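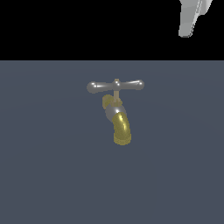 The faucet task in simulation, with the gripper at upper right.

At Zoredska, the valve crew used to open and close sample faucets by hand, 51 to a shift. The plant's shift lead has worked the Nadgate line for 23 years and now spends her mornings at a screen.

"I thought I'd be out of a job," she says. "What I lost was the sore wrist. What I got was a lot more reading."

New moves are tried in simulation before they go near the line. She checks the runs and marks the bad ones — 3,409 so far.

"The programmers had never turned a stiff handle in their lives. They ask us now."

Three of her coworkers moved to inspection. One didn't like it and left in April.

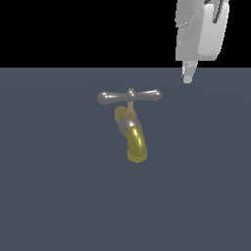

What the crew still does by hand

Repairs, and anything that leaks. "I don't see that changing soon," she says.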